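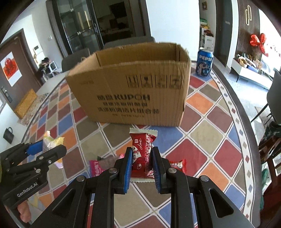
Home recording teams get a shared rulebook for hand-held grippers

Good news for anyone who has ever tried to make sense of someone else's demonstration data! A group of robotics teams working out of Stustthorpe and Drullgate has put out a common set of working rules for people who record everyday tasks with hand-held grippers, and it is short, clear and free to use.

The Stustthorpe Handling Notes, as they are called, came out in April and run to 14 pages. They cover the plain jobs that fill most recording days: picking small things up off a table, putting them in a box, taking them out again, passing them from one hand to the other. Wrapped candy gets a whole page to itself, and it deserves one. A candy in a shiny wrapper with crimped ends is a tricky little object. It slides, it twists, it throws highlights back at the lens, and two people will grab it in two different ways unless they have agreed on one beforehand.

The notes settle on a simple answer. Grip the body of the candy between the two finger pads, keep the crimped ends clear of the pads, and hold it over the table for a moment before moving on to the box. That pause helps the people who label the recordings later, who need a clean point where the grasp is finished and the carry begins.

"We used to argue about this every single morning," said Areti Andreadis, who edited the notes and trains new operators in Drullgate. "One person pinched the end, one person took it round the middle, and then we'd wonder why the model was confused. Now we open page six and get going."

Much of the text is about the room, and this is where the group has been pleasantly relaxed. Homes are full of stuff, and the notes ask teams to leave most of it alone. Patterned tablecloths may stay. So may drink cans, chairs, balloons and whatever is on the shelves. A robot that has only ever seen a bare white bench will have a hard time in a real kitchen, and the authors would much prefer a busy background to a staged one. What has to go is anything private: letters with an address, family photos, screens that are switched on, medicine labels. The household gets to walk through the space first and has the final say on every item – even one that seems harmless to the crew.

There are rules for working with two grippers as well. Each operator calls out before reaching across the middle of the table. Only one tool goes into the box at a time. If both tools end up on the same object by accident, the take is kept but marked, and the task starts over from the beginning. Deleting the awkward ones is not allowed, which should please everybody who has begged for more examples of things going slightly wrong.

Boxes come in for some attention too. Plain cardboard is fine, and a worn or torn rim is fine, as long as the same box stays in use for the whole set. Swapping halfway through has to be written down. The flaps must be folded away or cut off so the opening can be seen from the operator's side of the table.

Before publishing, the group tried the rules out over 279 short sessions in homes around Burkbridge. The crews there sent back 800 comments (yes, they were all read), and a fair number changed the final wording. The rule on breaks is one of them. The first draft left it to each team. The published version sets a rest after every third task set, with the tool put down and both hands free, and it says that an operator with a sore thumb or wrist stops for the day on full pay.

Hsiao, the labeling shop that handles recordings for several of the teams, has already moved its checklists over. New batches are now checked for 3 things at the door: a signed household form, a pad inspection logged before the first take, and a task name taken from the shared list. Batches missing any of them go back to the crew the same afternoon, with a note saying what to fix.

The pad inspection takes less than a minute. The operator wipes both finger pads, looks for splits in the ribs, opens and closes the tool all the way, and checks that the pivot screws are snug. Worn pads are replaced in pairs.

Andreadis and her co-editors are now working on a supplement for soft and crumpled packaging, which the Burkbridge crews asked for more than anything else. Teams that would like to test the draft can sign up through the Drullgate office, and no minimum number of sessions is required to take part. Comments on the current edition are welcome from anyone who picks things up for a living.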